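About Habte

Habte supplies wooden blocks, small scales and table coverings to schools and workshops in Drescombe and Gridevville. The company began as a two-bench woodshop in Vastport and now lists 16 products.

Our blocks are plain and unpainted. Edges are sanded by hand, and each batch is weighed before packing.
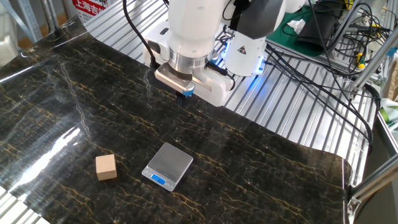 Table coverings are sold by the sheet, in plain colors and in a black marble pattern with gold veining. A sheet can be trimmed to the table or left to hang over the edge - most customers leave the overhang. Curled edges flatten under a book overnight.

Scales are compact digital models of the kitchen type, with a square steel platform and a backlit display.
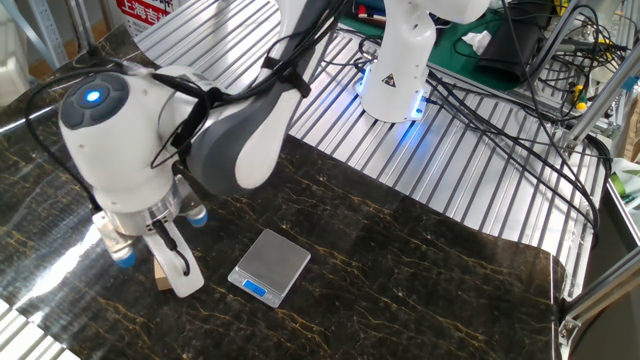 Spare platforms are kept in stock for 3 years after a model is withdrawn. The Vastport storeroom covers 950 square feet and is open to trade customers from 9 a.m. Orders placed before noon ship the same day.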